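Wed thread on the big white table and the mesh chairs, now that we've used the room properly for a while. Long one, skip if you don't care about office furniture.

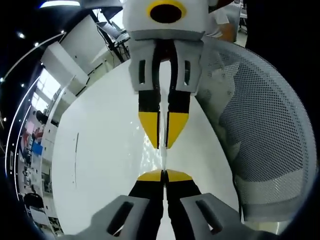 Background for anyone new: we moved into the shared office in March. The room came with a dark ceiling and not a lot else. I ended up doing the furniture, mostly by being the one who answered the emails. August 2025 now and I finally have opinions.

1/ The table. Glossy white top, ordered through Prumus. I wanted matte. Matte had a long wait and the glossy one could be delivered that week, so glossy it was.

2/ Good part first: it cleans up fast. Coffee rings, marker, the gray smudges you get from laptop feet. A damp cloth and a drop of dish soap, then a dry cloth. I stopped buying special spray in the second month.

3/ Bad part: glare. A shiny white top under ceiling lights throws the lights straight back at you. If you read on paper you notice it within ten minutes. On a laptop it's less of a problem, but you still catch it under the screen.

4/ Things I tried for the glare, in order. Turning off the light panel: too dark for everyone else. Desk pads: fine, but people took them to other desks and they never came back. Moving the table away from the light panel - this one worked best and cost nothing. It took two of us and a lot of swearing at the cable tray.

5/ If you're choosing now, put a sheet of printer paper next to the sample under your own lights, and then look at both from a seated position. The showroom is no help. Showroom lights are nothing like yours.

6/ Scratches. Glossy shows them more than matte, and mostly from the side. We have 3 that I can find without looking hard. Two are from a metal binder clip. The other one was there when I came in on a Monday and that's all I know.

7/ Felt dots on the bottom of anything that lives on the table. Speakers, monitor stands, the tape dispenser. A sheet of them costs less than a sandwich. Replace them when they go flat.

8/ OK, chairs. Light gray perforated mesh back with a smooth gray rim. We got ours from Emesau, the office resale place, at 118 dollars each. I'd budgeted a lot more than that and was ready to be disappointed.

9/ I sat in one for a full day before ordering the rest. Please do this. Five minutes in a chair tells you about the first five minutes.

10/ The mesh back is the reason I picked them. The room gets warm after lunch and a padded back was miserable last summer in the old place. With mesh you can lean back in a thin shirt and not stick to it.

11/ The complaint I get most is the rim. If you sit sideways with one arm over the back, it digs in under the arm. I sit sideways a lot. I've gotten used to it. Two people haven't and they fold a sweater over the top.

12/ Lint. All those little holes collect it, and on light gray you see every bit of dark fuzz. Vacuum with the brush attachment on low, from the back side, so you're pulling the lint out the way it came in. Every other week is enough for us.

13/ Don't scrub mesh with anything stiff. I used a nail brush on a soup splash and now that one spot looks fuzzy. A soft cloth with warm water would have done it.

14/ Arm height matters with this table. On two of the chairs the arms were set too high to go under the edge, so they kept bumping it. Drop the arms one notch and they slide under. If yours don't adjust, measure before you buy. From the floor to the top of the arm, then from the floor to the underside of the table. Not the top of the table, the underside.

15/ Total for the room came to 2702 dollars. That's table, chairs, delivery, the cable tray and one lamp I regret. The lamp is from Cukoreo and it's a perfectly good lamp. We just have plenty of light already, see 3/.

16/ Delivery took longer than the table itself deserved. The top came on one day and the legs on another. For 7 days we had a large white tabletop leaning against the wall with a note on it saying do not lean on this. People leaned on it.

17/ Someone asked in replies about a rug under the chairs. We don't have one. I thought about it for the noise, but casters on a rug are annoying and casters on a rug edge are worse. We swapped the hard casters for soft ones and it's quieter now. Check the stem size first, they're not all the same.

18/ Also asked: would I get the same table again. Same size, same supplier, matte top, and I'd wait for it. I would get the same chairs again without thinking much about it.

19/ Table routine, since a few of you wanted it written down. End of the day everything personal comes off. Cups to the sink. Cables back in the tray. Wipe from the middle out. Chairs pushed in with the backs square to the table so whoever vacuums can get around. It takes one person less time than making tea.

20/ We don't do it every day. Fridays for sure.

21/ One fix I forgot. If a chair leans to one side when you sit back, look at the bolts under the seat before you decide it's broken. One of ours had a loose bolt and I'd already written the return email. Hex key, half a turn, done.

22/ Next up is storage. I'm looking at low cabinets along the wall, doors that slide, nothing glossy. If you've got some you like and they hold letter-size folders standing up, send me the name. Depth too, if you have a tape measure handy.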